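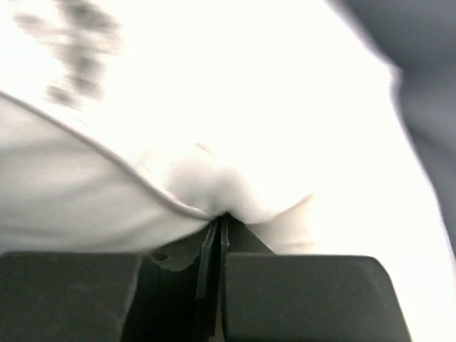

Section 4. Getting Your Lellow Bench Ready for Cloth Work

By now you should have both arms bolted down, the power supply plugged in, and the Valtora control program open on your computer. If any of that is still ahead of you, please go back to Section 3 and take your time with it. There's no prize for rushing, and the steps below go much more smoothly when the bench itself is sorted out.

Cloth is a wonderful thing to practice with, and it is also a bit of a handful. A block stays where you put it, but a pillowcase or a dish towel has ideas of its own, and it will find every loose cable and every rough edge on your bench. Most of this section is about giving it fewer chances to do that.

What you'll need

The 2 mm hex key from the small parts bag
A clean, dry, lint-free rag
A pillow with a plain cover, or a plain piece of cotton cloth
The strain relief clips (left over from Section 3, we hope!)
A desk lamp or ceiling light you can dim or turn away

4.1 Before you switch the arms on

1. Press the red stop button on the power supply and leave it pressed. Everything up to step 6 is done with the arms unpowered.

2. Wipe down the work surface and the inside of the panels. Dust and threads collect in the corners, and they have a way of ending up in the fingers.

3. Run your own fingertips along both gripper fingers, top and bottom. If you feel a burr, smooth it with very fine sandpaper and wipe it again. A burr too small to see will still pull a thread out of a knit.

4. Check the screws at the base of each finger with the hex key. They should be snug. Please don't lean on the key, as the threads are set into plastic and will strip if you're heavy-handed (Rianne Timmermans, who builds our grippers, would like us to say that twice).

5. Follow each cable from the wrist down to the base with your hand. You want enough slack for the wrist to turn all the way in both directions, with a comfortable loop at the top. A cable that looks too long when the arm is folded is usually just right when the arm is stretched out.

CAUTION: Never pass a cable between the fingers or under the elbow joint, even for a quick test. A pinched cable can stop an arm in the middle of a move.

6. Place the pillow on the work surface toward the back, then move your hands out of the enclosure and release the stop button.

4.2 Finding the starting position

The arms will hold still until you tell them otherwise. In the Valtora program, choose Bench, then Cloth, then Ready Pose. Both arms lift slowly and bring their grippers in over the middle of the work surface. We've set the speed very low for this first move, so don't worry if it feels like nothing is happening for a moment.

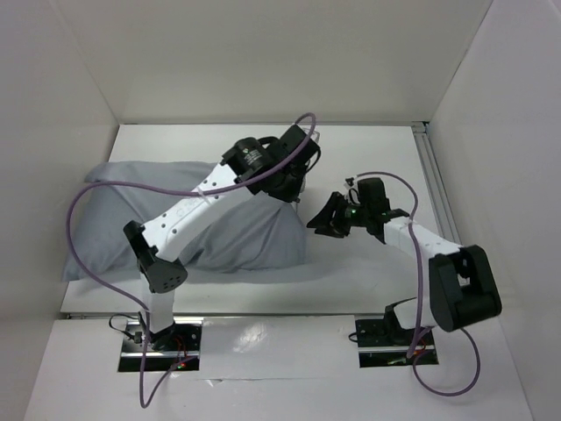
Figure 4-1. Both arms reaching in over the work surface, with the pillow lying toward the back.

Have a good look from the front and again from the side. Neither gripper should be touching the pillow or the other gripper in Ready Pose. If one of them is, press the stop button, slide the pillow away, and run the move again. If the grippers come too close to each other, go back to the base alignment in Section 3.5, because one of the plates is most likely seated a little crooked.

NOTE: Customers who bought the bench through De Graaf may have the older menu, in which Ready Pose is called Home 2. It's the same move with a different name, and you don't need to update anything to carry on.

4.3 Setting the light

White cloth under a strong lamp can be hard for the wrist cameras to read. The folds wash out and the program can't tell one layer from the next. Open the camera view for each wrist and look at the fabric. You should be able to make out the creases with your own eyes. When a large area shows as plain white, dim the lamp or turn it toward the wall, and check again. Gray fabric is more forgiving, and we suggest it for your first few days.

If you prefer to set the exposure by hand, type 447 into the Exposure box and work up or down from there in small steps. Albane Vasseur worked out that value on our own bench in Molovberg, and it has been a good place to begin in most rooms.

4.4 Your first pinch

This is the fun part! Keep one hand near the stop button and go slowly.

1. Choose one arm to work with. The other will stay in Ready Pose.

2. Set Grip Force to 900. This is a gentle setting, meant for cotton and similar cloth. Thick fleece will need more, but please wait with that until you've finished this section.

3. Click Open Fingers and bring the gripper down toward a loose part of the fabric, using the arrow buttons. A spot where the cloth already dips or bunches is easier to catch than one that is pulled flat.

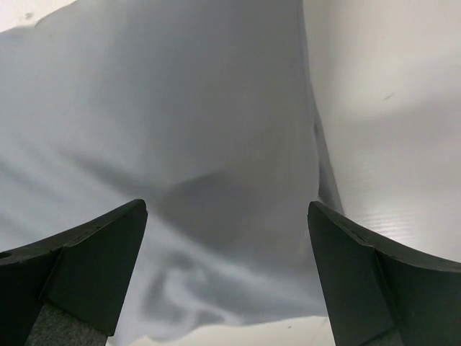
4. Check the camera view once more. You want fabric in the gap between the two fingers, and a bit of slack on either side of it. If you see mostly bare work surface, move across until you don't.

5. Lower the gripper with single clicks until the fingertips just meet the cloth, then click Close Fingers.

6. Raise the arm a little and wait. If the cloth stays put between the tips, you have a good pinch. If it slides out, open the fingers, come down slightly lower, and try again. It's perfectly normal to need several tries.

CAUTION: Don't tug the cloth by hand while the fingers are closed on it. Click Open Fingers first. Pulling against the grip wears the finger joint and can throw off its zero point.

7. When you're happy, click Open Fingers and send the arm back to Ready Pose.

4.5 Looking after the fingers

The program keeps a tally of every time the fingers close, which you'll find under Bench, then Service. At 2,848 closings it will remind you to check the finger screws and clean the fingers with a dry rag. Please don't use alcohol or window cleaner. Once you've done the check, click Reset Tally and the reminder goes away until next time.

Section 4 revised 9/20/18. Continue to Section 5, Passing Cloth from One Arm to the Other.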